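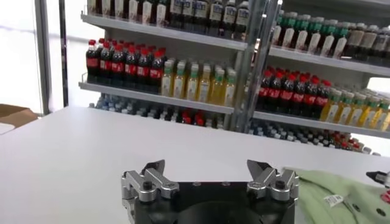
Boris Malý wrote in after the February issue to ask why the grasp planner still takes so long to make up its mind on clothing when it handles rigid items without trouble. He wanted to know if the delay was in perception or in the planner itself.

Mostly the planner. The old version of Zetarari scored every candidate grasp it was given, and on cloth that meant up to 500 of them, since any fold or wrinkle can look like an edge worth pinching. Each candidate was then checked for collisions against the full point cloud. On a bottle most candidates fall out early. On a shirt very few do.

The new release changes the order of the work. Candidates are grouped by approach direction first, and one collision check is run per group with the fingers open. Groups that fail are dropped whole. What is left gets the full scoring, with a hard limit of 300 milliseconds. If the time runs out, the planner returns the best grasp it has so far and writes a line to the log saying so.

There is also a fix to the wrist camera mask. The fingers show up in every depth image, and the old mask was drawn for one finger opening only. At other openings, bits of metal leaked into the cloud and the planner tried to steer around its own hand. The mask now follows the joint reading.

Notburga Bachmann ran both versions on the Larkthorpe logs and found 29 cases where they chose different grasps. She went through them by hand. In four the old choice looked better, all of them with thin fabric lying flat on the table - those are now in the regression set.

Sites on the Rindley driver need to update that first, or the joint reading will arrive too late for the mask. Config files carry over unchanged.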